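Luvport Help Desk
Ticket: Dishes marking and wobbling on break room table
Opened by: Jolene Tipoki
Date: 14/08/2018
Status: Waiting on customer

Hello again, and thank you for being so patient with me last time, when I couldn't find the order number and it was in my coat all along. I'm writing about the Broltura dishes we bought for our break room back in January. I love them, I really do (the colors cheer everybody up), but I have two little troubles and I'd like to sort them out before I order more.

The first is a cloudy film that comes up on the dark blue bowls after a wash. You can hardly see it when they're wet, but once they dry it's there on the inside, like breath on a window. We use Satell powder, one full scoop, and the long cycle. I tried half a scoop and it was better, though I wouldn't say cured. Then I wiped one with white vinegar, let it sit 14 minutes while I ate my sandwich, and it came up beautifully!

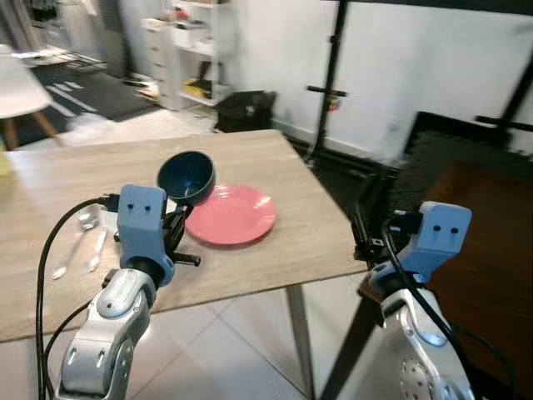
The second trouble is that the pink plates rock a little when you cut something on them. I thought it was our table, so I put a level on it and the table is fine. Then I tried the same plates on the counter at home, and one rocked and the other sat perfectly still, so now I suspect the plates. It isn't a lot of movement, just enough to send a pea rolling.

Also, and this is more of a question, are the clear spoons and forks safe on the bottom rack? My sister has the Pietrzak ones and hers went soft at 45 minutes on the hot cycle, so I've been washing ours by hand to be careful.

REPLY FROM LUVPORT
Hi Jolene, thanks for all the detail. The film sounds like hard water and a bit too much powder. Please stay with the half scoop, fill the rinse aid, and run two washes before you judge it. The clear utensils should go on the top rack only, with heated dry turned off. For the plate that rocks, could you set it upside down on a flat counter and tell us if the rim touches all the way around?

UPDATE FROM JOLENE
Rinse aid was completely empty, so that's one mystery closer to solved. It's filled now and the first load is in. I'll check the plate rim tonight after supper and write back.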